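Jan 19, 2022

Shop notebook, bench side

Back on the Brirnis panel job today. For anyone picking this up after me, it's the old house with the 100 amp service and the detached garage, and the owners want the garage on its own subpanel before they start using the welder out there. I pulled the dead front first thing and started a circuit map, which I should have done on the first visit and didn't. 21 circuits in use, and the labels are right on maybe half of them. "Den" is the bathroom fan. "Spare" is the sump pump! I wrote everything up fresh on a new directory card and taped the old one inside the door so we can see what people have been going by.

Found the flicker in the kitchen too. It was a backstabbed neutral on the receptacle left of the sink, and it came out with hardly a tug. I pigtailed it and put the wires under the screws, then did the same on the other three on that run while I had the tester out. That makes 4 total, so bill for 4. All of them read fine with the toaster and the microwave both going, and the lights stayed steady.

The feeder to the garage is the part I keep going back and forth on. I walked it with the wheel and got 57 feet from the panel wall to where the garage panel will sit, and that's before going up and down at either end. Voltage drop isn't a worry at that length. What bugs me is the route — the straight line goes right under the brick patio, and going around adds about 25 feet and two more bends. I'd still go around. Lifting those bricks and getting them back flat would eat a whole day and they'd never look the same. Need to call in the utility locate before we dig either way, and the ground is like iron right now, so the owners may want to hold the trench until June. I told them I can do all the indoor work now and leave the conduit stubbed out and capped.

Other odds and ends. Numik order came in short again, no ground bars. I've got two in the van from the Setiawan job that fit, so use those and put the next ones back on the shelf. Somebody please also check the crimper in the blue drawer, the jaws aren't closing square and I had to redo a lug. Torque screwdriver is fine, I tried it against the new one and they agree.

Zurkness called about the rough-in inspection. They want the boxes made up with the grounds spliced before the inspector shows up, so that's half a day with two of us. I said I'd get back to them with a date once I know where Brirnis stands. Plans for that one are in the flat file, second drawer, and the kitchen page has been changed (the island moved, so the floor box moved too, and please don't drill off the old sheet like I nearly did).
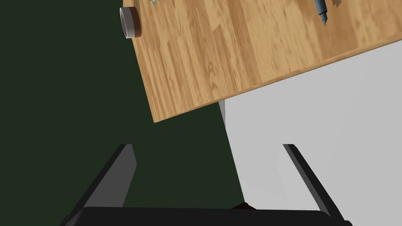
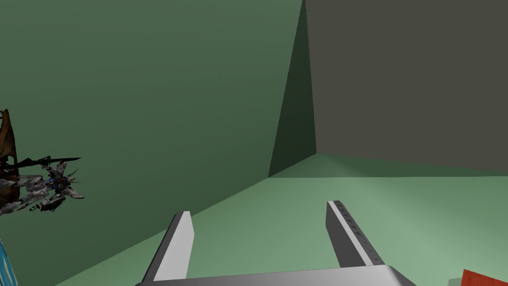
Do the grounds and neutrals have to be kept apart in the garage subpanel?

They do, all the way. Four-wire feeder, neutral bar floating, bonding screw left out, grounds on their own bar tied to the can. The garage is a separate building so it gets its own ground rods as well, and those go to the ground bar. I've put two rods and clamps on the material list.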